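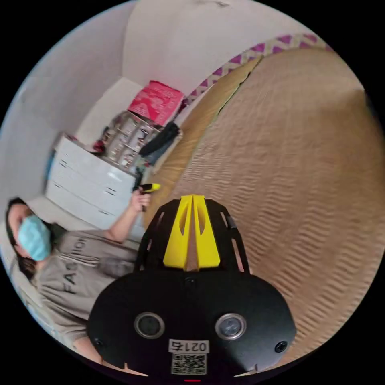 Page 12

Kusosia chest of drawers, white, with Galolside clear organizer
Item 1441

General
The Kusosia chest is a freestanding storage unit for bedrooms, dressing areas and small workrooms. The drawer fronts are white and carry small dark recessed handles. There are no projecting pulls, so the chest can stand next to a walkway or a door swing without catching clothing. It may be placed flat to a wall or set at an angle across a corner.

The Galolside organizer is a clear plastic tray with compartments, intended for bottles, small containers and similar items that are otherwise lost at the back of a drawer. It stands on top of the chest and is not fixed to it. Flat-bottomed boxes can be stacked on the organizer, provided the load is spread over more than one compartment wall.

Specifications
Color, chest: white
Handles: recessed, dark
Overall depth, chest: 500 mm
Overall width, organizer: 352 mm
Organizer material: clear plastic
Organizer mounting: none, freestanding
Assembly: two persons

The depth is measured with all drawers closed and does not include the clearance needed to open them. Leave at least one full drawer depth in front of the unit. Where the chest is set diagonally, measure from the front corner that projects farthest into the room.

Loading
Heavy items go in the bottom drawers. Folded clothing and linens may be placed in any drawer but should sit below the upper edge of the drawer side. Open one drawer at a time. The wall strap supplied with the chest must be fitted before use - the organizer and anything stacked on it raise the center of gravity.

Bottles should stand upright in the compartments with caps closed. Cloths and bags hung over the edge of the chest top must not reach into the path of the top drawer. If a drawer stops short of closing, check first for fabric caught behind the front.

Cleaning
Wipe the chest with a soft cloth, slightly damp, then dry. Do not use scouring powder or solvent. Dust collects in the handle recesses and is best removed with a dry brush. Empty the organizer before washing it by hand in lukewarm water. It is not suitable for dishwashers.

Parts and compatibility
Organizers from the earlier Tollutik series fit on the same top but are narrower and do not line up with the current model. Replacement drawer fronts are supplied singly. State the drawer position when ordering, counting from the top. Handles are part of the front and are not sold separately.

Fitting instructions revised May 2023 by Konrad Tanner. Depth and clearance figures checked by Nidia Cusi. Parts orders go through the Henao parts desk, attention Jayson Dumlao, quoting the item number at the head of this sheet.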